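How Subtitles Get Onto a Movie

By Mimoza Milošević
May 23, 2019

28 shares | 2 comments

A movie made in one language can be watched by people who speak another. There are two usual ways to do this. One is dubbing, where new actors record the speech again in a different language. The other is subtitling, where the speech is translated and shown as written words near the bottom of the screen. This page is mostly about subtitling.

The movie used for the examples is Dekivden, a short film about a girl and her grandfather who run a ferry. It is 28 minutes long and has 312 subtitles. The English subtitles were made by a small company called Walczak.

Step one: the dialogue list

Before anyone translates anything, they need to know exactly what is said. The people who made the movie supply a document called a dialogue list. It has every spoken line, the name of the character who says it, and the time at which it is said. It also has notes. If a character uses an old word for a rope, or makes a joke about a song, a note explains it.

The dialogue list is not the same as the script. The script is written before filming. Actors change words, and whole conversations get removed in editing. The dialogue list is made from the finished movie, so it matches what the audience will hear.

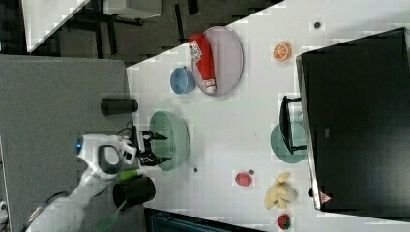

A toy orange slice and a ketchup bottle on a white tabletop.

Step two: spotting

Spotting means deciding when each subtitle appears and when it goes away. The first time is called the in-time and the second is called the out-time. The person doing the spotting watches the movie on a computer. Under the picture is a wavy line that shows the sound. Where someone talks, the line gets taller. Where it is quiet, the line is nearly flat.

The in-time is placed where the speech begins. If the subtitle comes up too early, the audience reads the answer before they hear the question. If it comes up too late, they see a mouth moving and have nothing to read.

The out-time is a little harder. A subtitle has to stay up long enough to be read, even when the word is very short. If a character says "No," the sound is over almost at once, but the subtitle stays on the screen a bit longer. It should not stay so long that people start reading it a second time.

Spotters also look for cuts. A cut is the point where one shot ends and the next begins. When a subtitle stays up across a cut, many viewers look back at the beginning of it and read it again, thinking it is new. For this reason a spotter tries to end the subtitle just before the cut. In a fast chase this can't always be done.
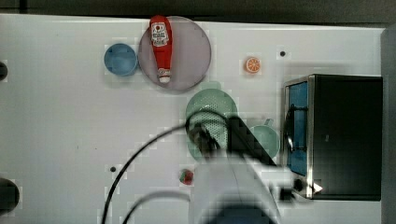 Once the times are fixed, the translator knows how much room there is for each line. A long gap between the in-time and the out-time allows a long subtitle. A short gap allows only a few words.

Step three: translating and shortening

People can listen faster than they can read. A character who talks quickly may say more words than the audience has time to read, so the translator has to shorten. Words like "well" and "you know" are often the first to go. Names may be left out if it is already clear who is being spoken to.

Take a line from the ferry movie. Word for word, the grandfather says:

Well, listen to me, my girl, I have told you before that the rope on the left side has to be tied first.

In the subtitles this became:

I told you before.
The left rope gets tied first.

The meaning is still there. The grandfather's tone of voice is still there too, in the sound, because the sound was not changed.

Most subtitles use no more than two lines. A third line would cover too much of the picture. Each line also has a limit on the number of characters, and in this work a character means a letter, a space or a punctuation mark. If a subtitle needs two lines, it should be split at a sensible place. "The left / rope" is a poor split, as "left" and "rope" belong together.

Some things can't be translated directly. In the third scene the girl makes a pun on the word for "ferry," which in her language sounds like the word for "goose." English has no such pair. The translator, Milovan Dervishi, wrote a different joke about a goose with a ticket. The girl laughs at the same moment in both versions, so there had to be something funny in that place.

Step four: making the words readable

Subtitles are usually white or yellow. White letters disappear against snow, so a thin dark edge is drawn around each letter. The typeface is plain, with no curls. The letters must be big enough for the back row and small enough to leave the picture alone.

Sometimes there is already writing at the bottom of the picture, such as a place name. Then the subtitle is moved to the top for a moment.

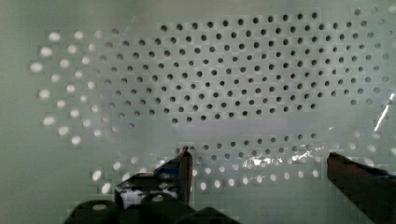

Rows of small round holes, seen close up.

Step five: checking

A second person watches the whole movie with the subtitles on. This person should not be the translator. The translator already knows what every line is supposed to mean and can read straight past a mistake. Despina Dervishi checked Dekivden and sent back a list of corrections. A few were spelling. One was a subtitle that gave the girl's line to her grandfather.

The finished subtitles are saved as a file. Each entry in the file has a number, an in-time, an out-time and the words. At a movie theater, the projection equipment reads this file and adds the words to the picture as it plays. The Favwood, which showed Dekivden in February, used the English file. Another theater can use a different file with the same movie and show it in another language. In the past, subtitles were marked onto the film itself, and each language needed its own copy.

Subtitles and captions

Captions look like subtitles but do a different job. They are made for people who can't hear the sound, or can't hear it well. They include the speech and also sounds that matter to the story, such as [door slams] or [engine stops]. They may give the name of a person who is speaking out of view.
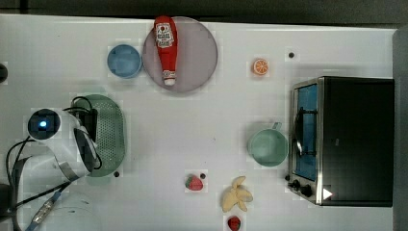 Vesela Obradović: My son wants to know what happens when two people talk at once. In the cartoon we watched, each line had a little dash in front of it.

Mimoza Milošević: The dash means a new speaker. Each person gets one line. If three people talk at once, the translator picks the lines the story needs and leaves out the rest.

Contact Kistwood | © 2019 Kistwood Film Pages for Young Readers | Back to top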